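# Bareshaft hits left of fletched group at 18 m but tunes fine at 4 m

**grusudbridge_recurve**

I coach a school archery squad and also shoot indoor recurve myself. Setup is a 25-inch riser, medium limbs, 38 lb on the fingers, 29-inch draw, right-handed. Shafts are Trumeo carbon, 601 spine, cut to 29.5 inches with 135 grain points. Button is at medium spring tension, center shot set with the point slightly outside the string line.

At 4 m the bareshaft goes in straight and touches the fletched arrows. At 18 m it lands left of the fletched group by a full ring on a 40 cm face, nock end kicked slightly right. Elevation is the same for both.

I have an inter-school match in January and would like the arrows settled before then. Should I change the point weight, cut the shafts, or leave it and adjust the button? I don't want to cut anything until I'm sure.

---

**Motaung**

Left for a right-handed shooter reads stiff. The 4 m result means little at that distance, as the shaft is still flexing and can enter the target straight at any point in its cycle. Use the 18 m result.

Order of work:

1. Check brace height and write it down. Raising it or lowering it by a few twists will move the bareshaft on its own, so fix it first and don't touch it again.
2. Check clearance. Put foot powder spray on the rest, the riser shelf and the lower fletchings, then shoot three arrows. Any mark in the powder on the shelf or riser means contact, and the bareshaft reading can't be trusted until that is gone.
3. Soften the button a quarter turn at a time. Shoot three fletched and two bare after each change.
4. If you run out of button adjustment, go up in point weight. Break-off points only go down, so you would need a heavier set.

Do not cut. Shortening the shaft makes it act stiffer and moves you further in the wrong direction.

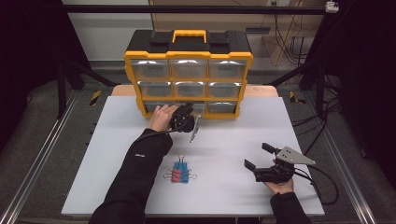 Keep the points sorted by weight once you start swapping. Nominal weights vary between batches, and a two or three grain spread inside one set will show up as vertical error on a good day. Weigh each one on a grain scale, glue with low-temperature hot melt, and heat the point only. Carbon shafts are damaged by direct flame.

One ring at 18 m is not large. A clean release from a back-up shooter on the same bow would tell you whether you are tuning the bow or your fingers.

---

**tratosico**

just turn the button in till it lines up, worked on mine. mine is left handed though so maybe its out for you

---

**Motaung**

In the sense of stiffening the spring, that would be correct for a left-handed bow with the bareshaft also going left. For the original poster it is reversed. Back the spring off.

---

**grusudbridge_recurve**

Update 2024-11-21. Brace height was low, so I put four twists in the string and reset the nocking point. Powder test showed no contact. Button is now softer by three quarter turns and the bareshaft sits on the left edge of the fletched group. Points and shaft length unchanged. I'll shoot it like this for two weeks and recheck.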